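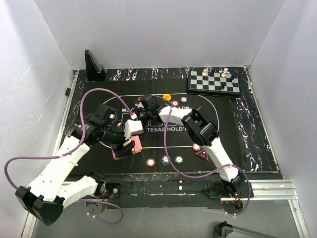
A Texas Hold'em mat laid over a black tabletop.

Getting a rental condo ready between tenants

Small investors lose more money to empty weeks than to repairs. These are the jobs we do at Tustwood in the gap between one lease and the next, in the order we do them.

Walk the unit before the cleaners come. Run every tap, flush the toilets and look under each sink with a flashlight. Stains are easier to trace before someone has wiped them up.

Keep a paint record. Write the color name, the sheen and the room on masking tape and stick it inside the electrical closet door. In unit 1323 we had three whites on one wall before we started doing this.

Fill nail holes with lightweight spackle and a plastic card. Let it dry, sand with a fine sponge, then touch up with a small roller. A brush leaves a patch that shows in side light.
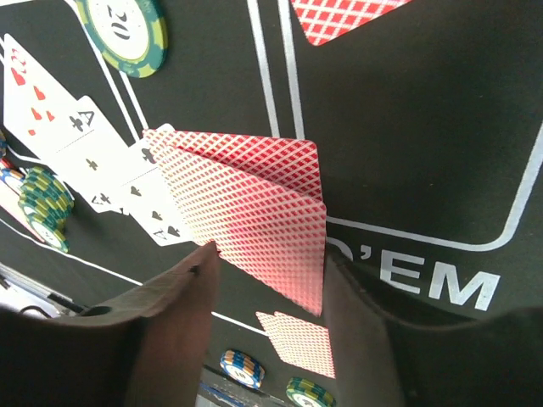
Scuffs on baseboards usually come off with a damp melamine sponge. Try it in a closet first, as it can dull a glossy finish. For sticky residue left by hooks, warm the spot with a hair dryer and scrape with a plastic putty knife.

Pull the refrigerator out and vacuum the coils. Do the dryer duct the same day while the vacuum is out.

Cabinet hinges: tighten the screws by hand. If a hole is stripped, pack it with toothpicks and wood glue, leave it overnight and drive the screw back in.

Change the smoke alarm batteries in October and at every turnover. Put the date on the battery.

Set aside $80 per turnover for small parts. Ours goes on bulbs, faucet washers, caulk and 4 spare keys, two for the tenant and two for the office.

Photograph each room last, with the blinds open and the lights on, and save the set under the unit number.

Filed under: Rentals, Repairs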